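Deckhand and Bait Person Wanted, Lesness Landing
Posted by Safavi Charters

We run two boats out of Tulport Harbor, the Orkitz and a smaller skiff that has never been given a name anyone will print. From May through October we take paying customers out after striped bass, fluke and black sea bass, and whatever else is feeling generous. We need one more deckhand for the season, with the job starting as soon as we find you and ending when the water gets too ugly to charge people for.

The Orkitz carries 15 anglers when she's full. Maybe four of them will have fished before. Two of those will tell you how to do your job. The rest will need a rod put in their hands the right way up.

What the work is

You'll be on the dock by 4:45 in the morning. You'll load ice, cut bait, rig rods, check the life jackets and smile, in whatever order gets all of it done by the time we cast off. Out on the grounds you'll net fish, untangle lines, unhook sea robins for people who don't want to touch them, and settle arguments over whose fluke it is when two lines come up crossed. You'll measure everything. If a fish is short, it goes back, including when the customer has already named it.

On the ride in you'll fillet. Back at the dock you'll hose down the deck, scrub the bait station, rinse 93 reels' worth of rental gear over the course of a week, and then hose down the deck again after Ji-hoon has looked at it.

Ji-hoon Han is the captain. He has strong feelings about knots. If you tie an improved clinch when he asked for a Palomar, he will cut it off and hand you the line without a word, and you'll find that worse than shouting.
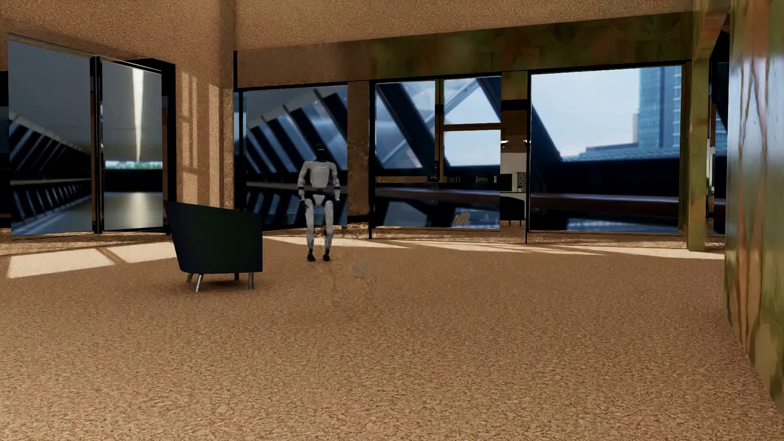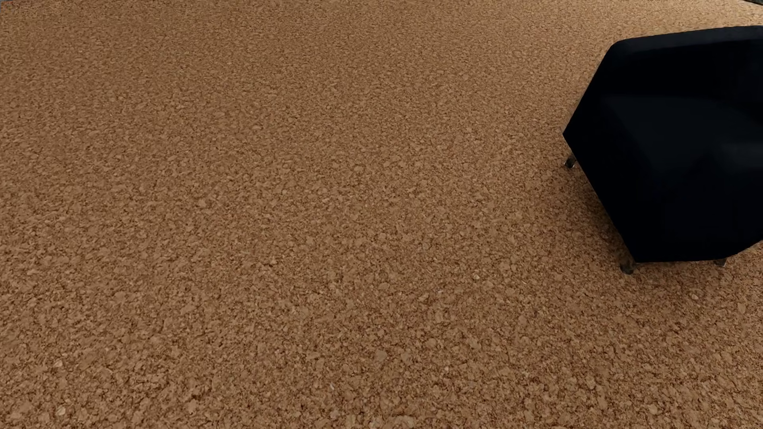 JOBS / ON THE WATER

What we're looking for

You need to be 18 or over, able to lift a full fish tote, and not prone to seasickness. Everyone says they don't get seasick. We'll take you out past the Lesness bar on an outgoing tide and then we'll both know.

You should be able to fillet a fluke and leave some meat for the customer. Speed can come later. We'd like one season on a charter or party boat, but we've hired people straight off a farm and out of a pizza kitchen, and the pizza guy stayed 6 years.

A current first aid and CPR card is required before your first paid trip. You'll also have to pass a drug test.

Pay and hours

Day rate plus tips. Tips are split evenly among the deck crew and paid out in cash at the end of each trip. Expect 6 days a week in August, and a lot fewer in May, when the wind makes the schedule and we just print it.

You get lunch. It's a sandwich. You can take fish home as long as it's legal and the customers have had theirs first.

Bring your own boots and bibs. We supply knives, gloves and sunscreen, and you'll have to fight the captain for the good pliers.

How to apply

Come by the Safavi Charters shack at the end of the Tulport fuel dock after 3 p.m., once the boats are in. Bring the names of two people who have worked with you and would do it again. Relatives don't count, even if they own a boat.

Please don't walk up while we're backing into the slip.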